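Groltuno Tabletop Arm: Set-Up Guide
Section 4. Teaching a Task by Remote Control

By now your arm is bolted down, powered up and talking to the handset, so the fun part can begin! In this section you will drive the arm through a small job yourself while the controller records every move. 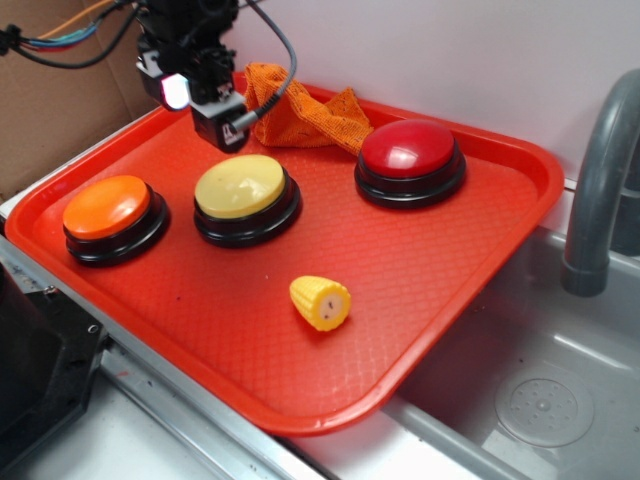 Please don't feel you have to get it right the first time. Most people need a practice run or two before their hands settle down, and the controller holds 400 recordings, so there is plenty of room for the wobbly ones (you can clear them out later, see Section 6).

Before you start

Pick a job with a clear beginning and a clear end. Pressing one button is a lovely first task, and moving a small, light toy from one side of a tray to the other makes a good second. Save cloths and towels for when you feel at home with the handset, as they fold and shift in ways that are hard to repeat.

CAUTION: Keep fingers, sleeves and long hair away from the gripper whenever the handset light is green. If you need to move something by hand, press HOLD first and wait for the double beep.

CAUTION: The arm is not sealed against water. If you work near a sink, leave the faucet off.

Recording your first run

1. Set the tray down and give it a gentle push. If it slides or rocks, move it or put a rubber mat under it.

2. Lay out your objects with enough space between them for the open gripper to come down without bumping a neighbor.

3. Swing the arm slowly through its full reach and watch the cable the whole way. It should follow along without pulling tight or catching on anything.

4. Press HOME, then RECORD. You have 36 seconds for each run, which feels short at first but is more than enough for one button.

5. Bring the gripper over the target, stop for a moment, and then lower it. That little stop helps the controller tell the traveling part from the working part.

6. Press the button down, lift straight up, and return to HOME before you press STOP.

7. Play the run back at half speed with your thumb resting on HOLD. Press KEEP if you like it, or DISCARD if you don't.

Note: If the screen shows code 487, the arm was moved before it reached HOME. Press HOLD, then HOME, and record again.

Note: Once you have a few good runs, shift the objects a little between recordings. Sheila Holroyd at our Brelville help desk likes to turn the whole tray a bit each time, and it works very nicely.

When you have a set you are happy with, go on to Section 5, Naming and Saving a Task.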